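3 隐私政策变更后的用户同意行为

3.1 研究背景

即时通信服务在更新隐私政策时，通常以弹窗形式要求用户作出确认。既有文献多从法律文本的可读性入手，讨论告知义务是否得到履行，而对用户在确认界面上的实际操作关注较少。本节以即时通信应用Lilel的政策更新为对象，考察通知措辞、确认期限与默认选项三项因素对同意率及后续设置行为的影响。

Lilel由Jarkia公司运营，其新版政策于2022年8月7日推送。与旧版相比，新版扩大了账户元数据与关联商业服务共享的范围，端对端加密的适用范围未作调整。运营方在首次通知中说明，逾期未确认的账户将逐步失去部分功能；该表述引发争议后，期限延至同年11月。
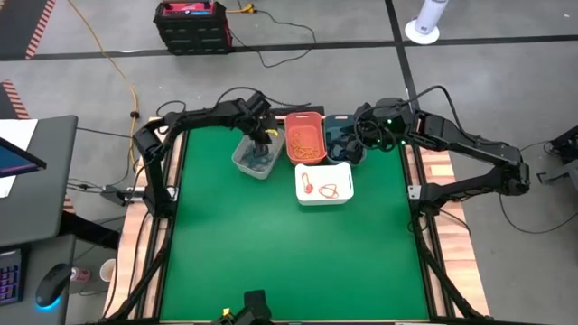
图4　工作台一角：绿色台面与收纳盒

3.2 数据来源与方法

研究数据由两部分组成。其一为界面记录，即受访者在测试设备上处理政策通知时的点击序列与停留时间；其二为半结构访谈，共17人参加，每次访谈时长为80分钟。受访者均在研究开始前签署知情同意书，点击记录在导出前已去除电话号码与联系人信息。

访谈提纲沿用Bittencourt（Valdir Bittencourt）提出的“分层告知”框架，将用户对政策的理解划分为条款识别、后果预期与替代选择三个层次。编码工作由两名研究人员独立完成，意见不一致之处经讨论后确定。访谈资料以受访者所在地区分组，分别记为Amaral组与Desta组。两组所接收的通知文本相同，但Desta组的通知附有“稍后提醒”按钮，Amaral组则仅可选择同意或退出。

需要指出的是，界面记录只能反映操作本身，不能据此推断受访者是否阅读了条款全文。停留时间较长亦可能源于网络延迟或外界干扰。因此，本文仅将停留时间作为辅助变量，有关理解程度的判断以访谈资料为准。

3.3 主要结果

在条款识别层次，多数受访者能够说出政策已经更新，但对更新内容的表述差异较大。部分受访者将元数据共享理解为聊天内容共享，并据此认为加密已被取消。此类误解在两组中均有出现，与受访者使用该应用的年限没有明显对应关系。

在后果预期层次，期限的作用较为突出。Amaral组受访者普遍将“功能受限”等同于账户注销，并倾向于当场确认；Desta组则有15次点击落在“稍后提醒”按钮上，其中3次由同一名受访者作出。该受访者在访谈中表示，推迟确认是为了等待亲属作出一致的选择。群组关系对个人决定的牵制，在其他访谈中也多次被提及。

在替代选择层次，受访者对其他通信应用并不陌生，部分人已在设备上安装了备用应用。迁移意愿与迁移行为之间仍存在较大距离，主要障碍在于联系人尚未迁移，以及工作群组由所在单位指定平台。

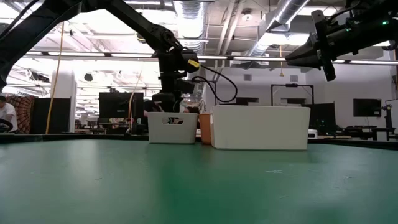 图5　绿色台面远端的白色篮子、橙色杯子与白色大盒

3.4 讨论

上述结果表明，确认界面所取得的同意在很大程度上受到期限表述与选项设置的影响。若将此类同意直接视为用户对数据共享范围的认可，依据并不充分。监管部门在审查政策更新时，除核对条款文本外，宜一并调取通知界面的各个版本及其推送时间。

运营方可以考虑将新增的数据用途单独列示，并允许用户就各项用途分别作出选择。对于尚未确认的账户，应在通知中写明受限功能的具体名称与生效时间，避免使用“部分功能”一类的概括表述。

本研究的样本规模有限，受访者亦集中于两个地区，所得结论不宜推及其他语言版本的用户。两组通知的差别仅涉及一个按钮，按钮的位置与颜色是否另有影响，尚待后续实验检验。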